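About Ollance

Ollance does bookkeeping, payroll and accounting software cleanup for small businesses. We work from one office in Hiltcombe and handle most jobs over a secure remote connection, so our clients can be in any state.

The firm started with payroll only. Clients kept asking us to sort out the books behind the payroll, and after a couple of years that was the larger part of the work. Today we have 14 people on staff. Most of them came to us from jobs inside small companies, where they did the invoicing, the bank reconciliations and the year-end packets themselves.

We look after the monthly books for 400 businesses. Typical clients are contractors, dental offices, small distributors and restaurants with one or two locations. We do not take on public companies, and we do not prepare personal tax returns unless they belong to the owner of a business we already serve.
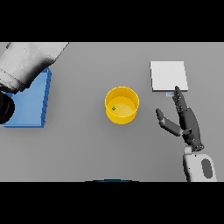 Do I have to change my accounting software to work with you?
We work in whatever desktop or online package you have now, as long as it is still supported by its maker. If we think a different one would cost you less or save you time, we will tell you in writing and leave the choice to you.

Cleanup work is quoted as a flat fee after we have looked at a copy of your file. The largest file we have cleaned up had 3,749 unreconciled transactions in it when it reached us. Most have far fewer, and are finished before the next month's close.

In March we added Sillon, our client portal. Clients use it to send receipts, approve bills and download their monthly reports. There is no extra charge for it. Paper is still fine if you prefer it, and we scan whatever comes in the mail the day we get it.

Inventory accounting is handled by Ots, a separate team within the firm. It currently serves 55 of our clients, mainly distributors and online sellers.

The office is open from 8:30 a.m. to 5 p.m. Central. New clients can book a first call through the contact page. Please have your latest bank statement and a recent profit and loss report on hand.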